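Home Decor & Crafts > Faux Florals > Buying and Arranging

Are red fabric roses and blue hydrangeas ever going to work together?

stemcounter_jo
I've been asked to do table flowers for a family dinner in June and the person paying wants red and pale blue. Fabric, reusable, nothing that needs water. Red roses and pale blue hydrangeas, same two flowers I'm looking at. I have doubts and I'd like to hear from people who have handled this stuff and aren't selling it.

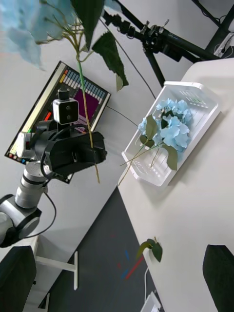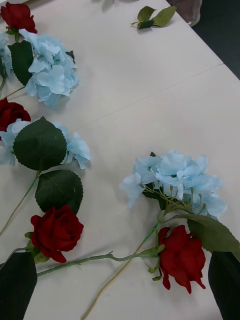
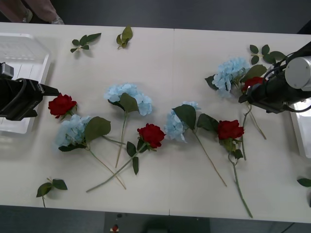 Photos: Vira Pylypenko

My problem is the color. The red is so dark and the blue is so washed out that I think they'll look like leftovers from two different parties. Talk me out of it or don't.

marrowfield
Don't. Dark red velvet-looking petals next to powder blue is a hard sell in any light, and dinner light is yellow. Your blue goes gray and your red goes brown. I did a hallway arrangement with the same pairing and moved the hydrangeas to another room inside a month.

Cecilia Alhassan
I disagree with marrowfield on the color. Look at the second photo. The leaves are doing most of the work — that dark green sits between the two and calms it down. Take the leaves off and yes, it's a mess. Keep every leaf you get.

What I'd worry about is the length. Those stems are long. On a dinner table you'd be cutting most of it away, and wire-core stems are miserable to cut if you only own kitchen scissors.

marrowfield
"The leaves calm it down" is what people say about every bad pairing.

Cecilia Alhassan
And sometimes they're right.

pondside_lou
Has anyone checked how these leaves are attached? On the Gukside hydrangeas I bought, the leaves slide onto the stem on a little plastic collar and fall off if you look at them wrong. In the first picture there's a small leaf by itself on the table, near the edge. Could be nothing. I'd still tug on one before I bought a whole set.

stemcounter_jo
Good eye. I hadn't noticed that one. The listing I'm considering is also Gukside, so that's not encouraging.

drywall_dan
Question from somebody who doesn't do flowers. Why lay them all out flat first? My wife does this and it takes over the whole dining table for an evening. Seems like a step invented to make it look like a craft.

Cecilia Alhassan
Because you find out what you've got. Fabric flowers come squashed out of the box, and one head will be round while its neighbor is flat. In the last photo you can see that with the hydrangeas, one of them is flatter and wider than the one beside it. I'd put that one low and at the back. You can't judge that from a bundle.

drywall_dan
Or you could fluff it.

Cecilia Alhassan
You could. Hydrangeas fluff well. Roses don't, and if you pull at the outer petals too much they stay pulled.

marrowfield
I'll give Dan half a point. Laying out is useful once. After that people spend 15 minutes moving stems an inch to the left and call it design. Also, if the stems end up crossing each other the way they do in that wide shot, you're going to be untangling when you pick them up, and that's when leaves catch and come off.

pondside_lou
That's my method exactly and I feel attacked. But yes, lay them side by side with the heads all at one end. I use a shallow tray for the ones I've already shaped so they don't get squashed again. There's a white one with slots in that first photo with a hydrangea sitting in it, and I'd want something close to that. Mine is a Skutar drawer insert and it's too short, so the stems hang out over the end.

stemcounter_jo
OK so what about price? The Gukside set is sold by the box and I'd need 2 boxes. The reviews are all five stars and all say "so realistic", which I don't believe for a second. Drornon has something similar with 900 reviews, and those at least include some angry ones.

marrowfield
Buy the one with angry reviews. You'll know what goes wrong before it goes wrong.

And nobody at a dinner is fooled by a hydrangea with perfectly even florets. Real ones have brown bits. If the client expects guests to lean in and sniff, manage that now.

Cecilia Alhassan
I've had people sniff mine! It depends how far away they sit and how much wine there is.

I'd go Drornon for the roses only, and get the hydrangeas from Lâm if you can, because the blue has a bit more to it. Put three roses tight together and one hydrangea beside them. Don't alternate red, blue, red, blue down the table. It looks like bunting.

stemcounter_jo
I was going to alternate.

marrowfield
Of course you were. Order one stem of each, put them in a jug under your kitchen light, and look at them after dark. If you still like it I'll shut up.

stemcounter_jo
Fine. One of each ordered. Not convinced yet, but I'm keeping all the leaves on.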